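Print this page | E-mail this page
Posted in: Guides > Stendeo Collector > Recording
December, by Ditte Bech

Section 4. Recording your first shoe-rack set
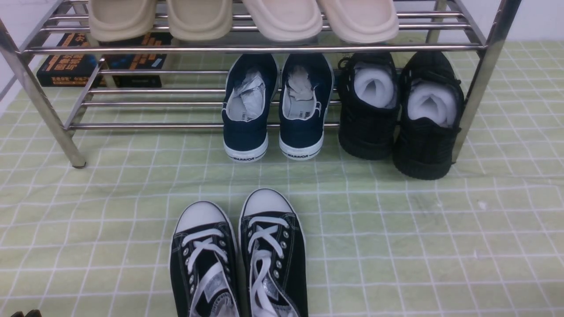 By now your Stendeo is charged, paired and sitting where it should, and you are ready for the fun part! Everything the Skiretti trainer learns about tidying shoes, it learns from the examples you record in this section. A full set is 400 episodes. That sounds like a lot, but an episode is short, and most people find a rhythm before the end of the first session.

One episode means one pair moved from the floor to the rack, or from the rack to the floor. Start with hands in view and empty, end with hands in view and empty. Everything in between is the good stuff.

4.1 Setting up the rack and floor

1. Stand the rack on a flat floor with a wall behind it. Push down on each end of the top shelf. If it rocks, fix that first.
2. Clear enough floor in front of the rack for one pair of shoes and your own two feet.
3. Load the shelves the way a real household would. Mix slippers and sneakers, and leave other things in place if they normally live there (books, a box, an umbrella). The trainer loves variety, and a shelf full of matching shoes teaches it very little.
4. Set one pair on the floor in front of the rack. This is your active pair.
5. Look down at the active pair and check the preview on your phone. You want the pair and the open part of the shelf in view together.

Note: Shiny rails are fine. Chrome gives bright streaks under ceiling lights, and the trainer needs to see plenty of them. If a streak hides the whole edge of a shelf in the preview, move the lamp a little and look again.

Note: Patterned mats and rugs are welcome too. Please don't swap the floor covering halfway through a session. Save it for the next one and log it as a new room.

4.2 Stuffing the shoes

Soft canvas folds when you pinch it, and a folded collar makes for a messy grasp. Crumpled paper keeps the opening in shape. Push it down far enough that it stays put when you turn the shoe over. Rolled socks also work well.

Caution: Don't add or remove stuffing during an episode. If a piece falls out, finish the motion, stop, and mark the episode "Dropped item." These are useful to us, so don't delete them!

4.3 Recording

1. Put the headband on and tighten it until it doesn't slide when you nod.
2. Press the side button once. Wait for the short tone.
3. Hold both hands in view, palms down, for a slow breath.
4. Pick up the active pair. You may take one shoe at a time or both together, but stay with the same method for the whole episode.
5. Place the pair on the shelf. Heels out or toes out are both allowed. Let go fully.
6. Bring your hands back into view and press the side button again. Two tones mean the episode is saved.
7. Change something small before the next one: the angle of the pair, the gap between the shoes, which shelf has the free space.

Work at the speed you would use at home. New collectors nearly always go too slow, and the Havlíček planner then copies that slowness faithfully, right down to the pauses.

Caution: Move your head gently when you bend toward the lower shelf. A quick dip blurs the picture at the moment of the grasp, and that is the moment we care about most. Bend at the knees and your back will thank you as well.

Take a break after every 23 episodes. The app will remind you, and it locks recording for 10 minutes if you ignore it twice.

4.4 Laces

Loose laces are wonderful training material, so leave some pairs untied. Keep an eye on where they end up. A lace that drops through the rails can catch as you lift, and the whole rack may come with it.

Caution: If a lace snags, let go of the shoe. Stop the episode with the side button, free the lace, and mark it "Snag."

4.5 Labeling

Open Luvell on your phone or computer and go through the session while it is fresh in your mind. For each episode, fill in:

- Direction (floor to rack, rack to floor)
- Shelf used
- One hand or two
- Stuffed or not stuffed
- Result: Clean, Dropped item, Snag, or Other

If you pick Other, add a few words. "Shoe tipped over after release" is perfect. "Bad" doesn't help the reviewer much.

Brand names printed on shoes can stay as they are. Mail, name tags and family photos can't, so check the area behind the rack before you start.

4.6 If the app shows code 13

Code 13 means your hands weren't found at the start or end of an episode. Check for long sleeves, wipe the lens with the cloth from the box, and record that episode again. If the code keeps coming back, go to Section 7 and repeat the hand check.

Next: Section 5, Uploading a session

Print this page | E-mail this page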